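Fitting and checking rubber jaw pads on a hand-held gripper

Workshop build notes, part three. Assumes the housing is closed up and the trigger linkage moves freely. 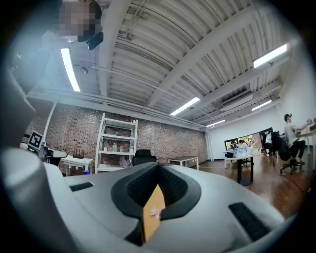
Do the pads need to be glued to the jaws?

Screws alone will hold them for light work. Add a thin bead of contact adhesive along the back edge if the tool will be used every day, and expect to cut the pad off when it wears out.

What you need

A set of cast or cut rubber pads, left and right
M3 button-head screws and washers
Isopropyl alcohol and a lint-free cloth
400 grit wet-and-dry paper
A feeler gauge
A few strips of stiff card or thin wood for test pieces

We used Prirkuron 611 sheet for the first set and cast the second set ourselves. The sheet is easier to source. The cast pads follow the curve of the jaw better but need a day in the mould. The steps are the same for both.

1. Prepare the jaws

Remove the jaws from the carriage and mark them L and R on the hidden face. Scuff the mounting face with the 400 grit paper until the shine has gone, then wipe it down with alcohol. Let it dry before touching it again. Mould release on a cast pad has to come off too — soap and warm water first, then alcohol.

2. Dry fit

Set each pad on its jaw without screws. It should sit flat along its full length. If it rocks, find the high spot and sand the jaw, not the pad. Check that the screw holes line up. Holes in rubber can be opened with a leather punch; a drill bit will grab and tear.

3. Fasten

Start at the middle screw and work outward. Tighten until the rubber just begins to bulge around the washer, then back off an eighth of a turn. Overtightening pulls a dimple into the gripping surface and leaves a gap exactly where you want contact.

4. Set the closed gap

Refit both jaws. Close the tool by hand, with no load, and slide the feeler gauge in at the tip and again at the root. The two readings should match. Adjust at the eccentric on the Olum carriage. On other carriages you may have to shim behind the jaw.

5. Grip test

Close the pads on a narrow strip and pull gently along its length, then sideways. A good pair resists in both directions. If the strip pivots, contact is limited to one point, and the usual cause is a pad mounted slightly twisted. Loosen it and go back to step three.

Repeat with something smooth, such as a clear plastic bottle, and something soft, such as a bag. Write down the results. Our first pair held card well and dropped every bottle.

6. Run in

Cycle the trigger 101 times and check the screws again. New rubber settles, and the middle screw is nearly always the one that has moved. After that, a check every month is enough for occasional use.

Troubleshooting

Pads squeak on closing: they are touching at the edges before the faces meet. Bevel the outer edge lightly.

Grip fades over a session: dust. Wipe with alcohol and retest.

Trigger feels heavy after fitting: the pads are too thick for the travel. The Clodberg spring is rated for thin pads only, so change the spring or sand the backs.

Part four covers cable routing and strain relief.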